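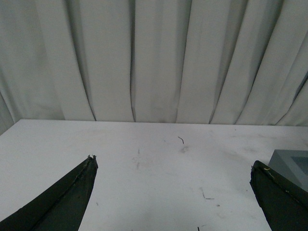
Teaching by demonstration

Home | Articles | Index | Glossary

Teaching by demonstration is the practice of showing a robot a task by carrying it out, so that the machine can later attempt the same task on its own. A person either takes hold of the arm and moves it, or steers it from a little way off with a set of controls, while the positions of the joints and the pictures from one or more cameras are stored together. Each stored run is called a demonstration, or more loosely a "demo".

Guiding by hand

In hand guiding the motors are slackened so that the arm can be led about much as one might lead a child's hand along a line of writing. It is a friendly method and most people take to it within an afternoon, though the teacher's own sleeves and elbows have a way of getting into the camera's view.

Remote control

In remote control the teacher holds a lever, a handset or a smaller copy of the arm, and the larger arm follows. The Skodero handset, used in the Jendstead teaching rooms, has a single trigger for opening and closing the gripper and a thumb stick for turning the wrist. Learners there are asked to practise for a good while before anything is kept, and their early efforts are usually rather jerky (everybody's are).

The work area

A plain table with a curtain hung behind it makes a common arrangement, as it keeps the rest of the room out of the pictures. A camera at the wrist sees the gripper fingers from close by, along with whatever lies between and beyond them. Tabletops pick up smudges and scuffs with use, and fingertips wear at the ends; the Jendstead house rules ask for a note in the logbook whenever the tips are changed.

How many runs are needed

This depends a great deal on the task. The Kozan collection, gathered under the Allside project, holds 1,144 demonstrations, of which 800 show objects being picked up and set down again. A further 79 were set aside after checking, mostly for long pauses. Newcomers to the project are given a first target of 100 runs of one simple task, and may choose their own after that.

See also: Hand guiding; Grippers; Wrist cameras

Last updated: 9 July 2026

Contact | Copyright Allside | Back to top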